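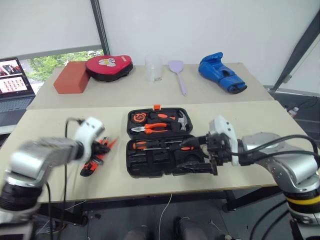

Gripper hold faults on the two-arm tabletop cell: frequently asked questions

The hold fault covered on this page occurs when a gripper reports a secure grasp and the object then rotates or slides in the fingers. It was first logged at the Stivotley site in October and affects cells running the Mekercombe grip controller. Long tools with a heavy end are the worst case. An adjustable wrench type of tool, carried at an angle with the jaw up while the other arm works in the lower tray of the toolbox, puts the load well away from the fingers. Flat items and light items rarely trigger the fault.

What is the cause?
The controller averages finger force over 256 samples before comparing it with the hold threshold. A slip shorter than that window is smoothed out. The arm continues on its planned path with a grasp that has already changed.

Which fault code will I see?
Usually E-75, logged after the object has moved. If the object leaves the fingers completely, the code is followed by a position mismatch on the same arm. No code at all is also possible with controller version 3.

Does the second arm stop when the first one faults?
Not on version 3. Each arm has its own stop condition, so one arm can keep moving with its gripper inside the toolbox after the other has halted. Set "linked stop" to ON in the cell settings. It is OFF after every factory reset.

Can I reach in and take the tool out?
Only after pressing the emergency stop and confirming that both arms show the stopped state. A halted arm is still powered and may try the grasp again. Support the tool by hand before releasing the fingers.

Is it enough to raise the grip force?
No. Higher force delays the slip but wears the finger pads faster and can mark plastic handles. Leave force at the default and lower the transfer speed to 75 percent until the update is installed.

Do cables play a part?
They can. A loop of cable at the gripper head that pulls tight during wrist rotation adds a side load that the controller reads as grip force. Run the wrist through its full range by hand with power off and check for tension.

How often should finger pads be inspected?
Every 2,000 grasps, and after any E-75. Replace both pads of a gripper together.

Which version fixes the fault?
Version 4 shortens the averaging window and links the stops by default. Cells supplied through Sombatkul need the matching wrist firmware first.

What should a fault report contain?
Controller version, arm (left or right), object carried, transfer speed, and the full log file. Send it to Cemumcombe support before clearing the fault. Clearing it erases the force trace.

Last revised 01/01/2020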